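Ticket 172 – Intermittent loss of wired network at hot desk, Skivport annexe
Opened by: Ingrid Kincaid
Assigned to: Guoqing Yao
Category: Desk connectivity / patch leads
Priority: Normal
Status: Resolved, pending closure
Opened: April 2023

Problem as reported
Wired connection at the desk nearest the wall drops several times an hour. Wireless is unaffected. The drop lasts between a few seconds and a minute, then the link comes back without intervention. Large file copies to the Unel share fail part way. User has restarted the laptop and the dock.

Initial checks (G. Yao)
Switch log shows port 9 going down and up repeatedly during working hours, nothing overnight. No errors on neighbouring ports. Speed negotiates at 1 Gbps, sometimes falls back to 100 Mbps after a drop. That pattern usually means a marginal pair somewhere between the wall outlet and the dock.

Moved the desk run to port 8 on the same switch. Fault followed the cable run, so the switch port is cleared. Port 9 left disabled for now.

Tested the wall outlet with the Jindau tester and a known good lead. All pairs pass, length as expected. Outlet and back cabling cleared.

That leaves the patch lead and the dock. Lead taken off and looked at on the desk.

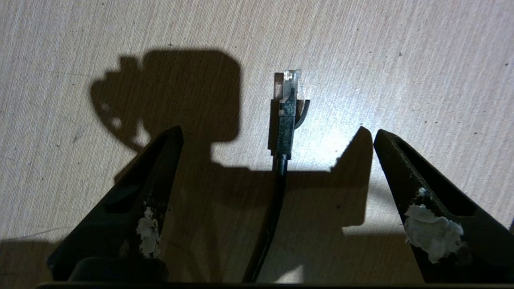
Black patch lead, plug end. Clear RJ45, black boot, latch protector fitted.

Lead tests as a pass when lying straight. With the cable held over to one side just behind the boot, the tester loses pair 7-8, and on two attempts pair 4-5 as well. Released, it passes again. Conclusion: broken or poorly crimped conductor at or near the plug. A fault on those two pairs would account for the fallback to 100 Mbps.

Note on the latch. With this style of boot the protector can stop the latch from seating fully in a recessed socket. Push until it clicks, then pull gently on the cable. If it comes out without the tab being pressed, it was never in.

Action taken
1. Old lead withdrawn, tagged with the ticket number, put in the scrap tray.
2. New 2 m lead fitted from the Yazzie stock. Tested straight and flexed before fitting, all pairs pass.
3. Lead routed along the back of the desk and down, with slack left behind the dock. The old one had been pulled tight round the corner.
4. Dock firmware checked, already current. No change made.
5. Port 9 re-enabled and the desk moved back to it.

Result
Continuous ping to the gateway for 2 hours, no loss. Copy to the Unel share completed. Link stayed at 1 Gbps throughout.

Desk use
General advice for hot desks, copied from the cabling notes. Keep drinks and anything that holds water away from the dock and the sockets – a bottle at the far corner is fine, a bottle next to a floor box is not. Do not run leads under anything that gets moved about during the day.

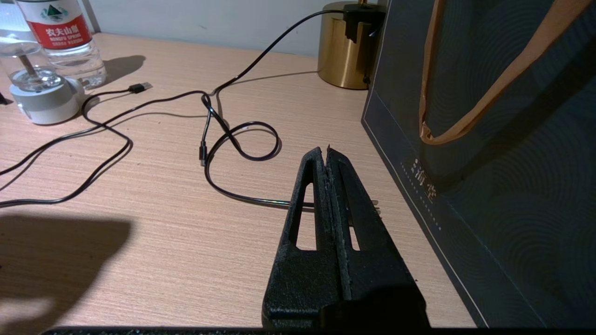 Holger Ekström: Same symptoms at my desk last month and I was told it was the dock. It was swapped and the drops carried on. Could someone flex-test my lead as well before another dock gets ordered? It is from the same batch, as far as I know, and it also goes tight round the corner.

G. Yao: Will do. Please raise it as a separate ticket and quote this one. In the meantime try the lead in your drawer if you have one, and note the time of any drop so that it can be matched against the switch log.

If the second lead fails in the same way, the rest of the batch will be pulled and tested in May. Ticket to stay open until Ingrid confirms the connection is stable in normal use.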